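Fish Table Finds a Home at Pravelham

If you came by the Pravelham community rooms this spring, you probably heard the splashing before you saw it. The water corner is open again after a long winter, and I spent a very happy (and slightly damp) morning there with Shazia Ghumman, who runs our play sessions and has been asking for a proper water spot for as long as I've been writing this newsletter.

Some of you will remember the old setup, which was a baby bath on a bath mat in the hallway. It did the job for years, but you had to step over it to get to the restroom, and my left shoe has never really recovered. Shazia wanted something up at table height so that kids could stand around it and the grown-ups wouldn't have to spend an hour on their knees. I'm a grown-up with knees, so she had my vote right away!

The money came from the fall rummage sale and the soup lunch, which together brought in $3,545. Of that, $2,630 went to the new floor in the back room - long overdue, and so much nicer to mop - and $260 was set aside for water play. Shazia is careful with a dollar. She spent a good while comparing fancy water stations with pumps and little wheels, and then decided that kids mostly want to scoop things up and pour them out again. So we went simple.

The whole thing sits on white tables pushed together against the wall. A blue tray holds the water, and it's kept shallow on purpose so the little ones can reach the bottom without soaking their sleeves up to the shoulder. Then there are the toy fish, which are green and pink and have already become the stars of the show.

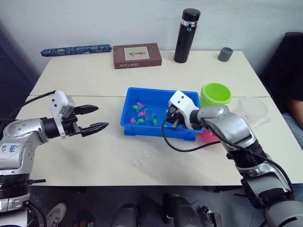

The water corner, with the fish bunched up in the blue tray and the lime-green bucket next to it.

The bucket is for the catch. There's a pink container too, plus a clear measuring jug, and the jug is my favorite because the kids get so serious when they pour from it. One little girl filled it and emptied it for most of my visit and would not be interviewed. Her brother was sorting fish by color and got very cross when a pink one went in with the greens.

Shazia has a few games she likes to start them off with. You can chase the fish into one corner with your hands, or make waves from one end and see which one drifts farthest, or pour from up high and try to hit a particular fish. After ten minutes or so they've made up their own rules anyway, and she lets them get on with it. "I give them the first idea and then I just hold the towel," she told me.

Jolene Tipoki, who looks after the game shelf, has been bringing things over for the older brothers and sisters who come along and get bored with fish after a while. Her thinking is that a family should be able to stay in one room. I can tell you that two nine-year-olds played cards for close to an hour while the small ones splashed, and there was only one argument, which I thought was pretty good going.

A few practical bits. Sessions are for kids up to six, and an adult needs to stay with them the whole time, even though the water is shallow. Bring a change of shirt and a towel from home if you can. We put out fresh water for each group, and the fish get a wash and go on a rack to dry before they're put away. If your child has a cut or a runny tummy, please save the visit for another week.

Coffee is at the hatch, same as always, and it's a dollar in the jar.

We had about 300 visits to the play sessions over the winter, even with the hallway bath, and Shazia expects more once the weather warms up. She'd love to move the tables out to the patio in June if we can find some shade. So if you have a pop-up canopy sitting in your garage, or a big umbrella with a base that doesn't tip over, let her know at the front desk. Spare hand towels are welcome too - ours are getting thin, and I may have walked off with one by accident.

April 2025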